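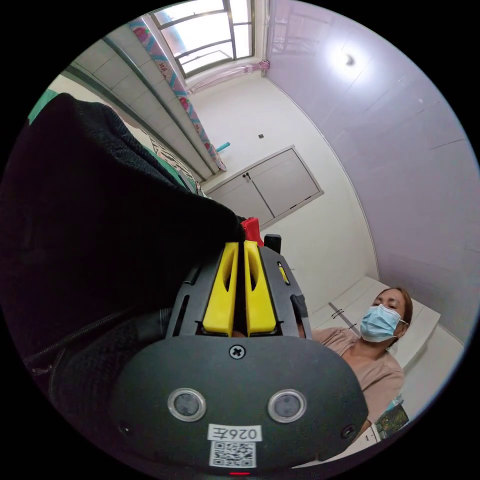

Cikside Dalar Bookcase: Four Months With the Tall One

By Bello Ogunleye
Mon 20 February

The Dalar is a five-shelf bookcase from Cikside, sold in white, gray and a brown they call walnut. I bought two of the tall size in walnut for $106 each. Both have been full of books since the week they arrived. I paid for them myself.

Delivery and boxes

Each bookcase ships in one flat box. Two people can carry it without trouble. One person can do it on a straight staircase, but I would not try it around a landing. One of my boxes had a crushed corner. The side panel inside had a small chip at the bottom, on the back edge, so I put that end against the wall and did not bother with a return.

Putting it together

The instructions are drawings only, and they are clear except for step 6, where the top panel is shown upside down compared with step 5. If you follow it as drawn, the pre-drilled holes for the back panel end up facing the front. I did this on the first one and had to take the top off again.

Everything goes together with cam locks and wooden dowels. You need a Phillips screwdriver and a hammer for the back panel nails. The first bookcase took me an hour and a half. The second took 50 minutes.

The back panel is thin and folds in the middle. Nail it down with the bookcase lying on its face, and check the corners for square first. Once the nails are in, the shape of the bookcase is set.

On an old floor

Our house was built in 1932 and no floor in it is level. The Dalar has no adjustable feet. On the front room floor it leaned forward enough that I could see it from the doorway. I used plastic shims under the front edge and trimmed them with a utility knife. Flemby sells a similar bookcase with screw-in leveling feet for a little more money, and if your floors are like mine I would look at that one first.

There is also no cutout for a baseboard. Our baseboards are thick, so the top of the bookcase sits away from the wall, and the anchor strap that comes in the box was only just long enough. Do use the strap. A loaded bookcase this tall should be fixed to a stud.

How the shelves hold up

The middle shelf is fixed and the others move. I have paperbacks on the upper shelves and cookbooks and atlases on the lower ones. The paperback shelves are still straight. The shelf with the atlases now has a slight sag, which shows if you lay a ruler across it. I turned it over in January and it has started to bend the other way.

My older Bellamy bookcase has thicker shelves and has not sagged in nine years, but it cost three times as much and it weighs a great deal more.

The finish

The walnut is a printed surface. It looks fine from across a room and flat up close. It wipes clean with a damp cloth. A wet glass left overnight did not mark it. The shelf pins have rubbed small gray lines inside the side panels where I moved things around, and those do not come off.

Would I buy it again

For paperbacks, yes. For heavy books I would buy one extra shelf per unit and space them closer, or save up for the Bellamy. Extra shelves are sold separately under part number 723, and the walnut ones were out of stock when I last checked.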